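Chapitre 8
Lésions papillaires et prolifératives de la thyroïde : démarche diagnostique

Objectifs. À l'issue de ce chapitre, le lecteur doit pouvoir énoncer les critères nucléaires du carcinome papillaire thyroïdien, distinguer la forme classique de la variante folliculaire encapsulée et rédiger un compte rendu cytologique exploitable par le chirurgien.

8.1 Introduction

Le carcinome papillaire est la plus fréquente des tumeurs malignes de la thyroïde. Il dérive des cellules folliculaires et dissémine surtout par voie lymphatique. La découverte est souvent fortuite, lors d'une échographie cervicale. Les signes de compression (dysphonie, dysphagie) restent rares et orientent vers une forme évoluée.

Le diagnostic repose sur les anomalies du noyau : augmentation de taille, chevauchement, chromatine claire, incisures et pseudo-inclusions intranucléaires. L'architecture papillaire, malgré le nom de la tumeur, n'est pas indispensable. Des papilles peuvent s'observer dans une hyperplasie bénigne, en l'absence de toute atypie nucléaire.

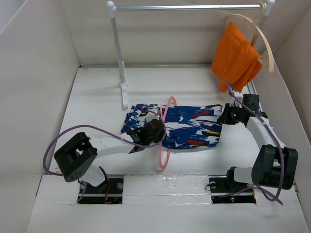

Panya Luangrath objecte que les incisures, prises isolément, ont peu de valeur, qu'on en rencontre dans la thyroïdite lymphocytaire, et que seule leur association à d'autres critères autorise à conclure. Cette réserve est retenue dans la suite du chapitre.

La série de Clotmont servira de fil conducteur. Elle comprend 1 784 cytoponctions échoguidées, dont 986 classées bénignes. Les 644 patients opérés ont fait l'objet d'une confrontation cyto-histologique, détaillée en 8.3. Les prélèvements non contributifs sont traités à part.

8.2 Terminologie

On appelle microcarcinome papillaire une tumeur dont le plus grand axe ne dépasse pas 10 mm. Le terme ne préjuge pas du pronostic : la présence d'une extension extrathyroïdienne ou d'adénopathies métastatiques doit figurer dans la conclusion du compte rendu.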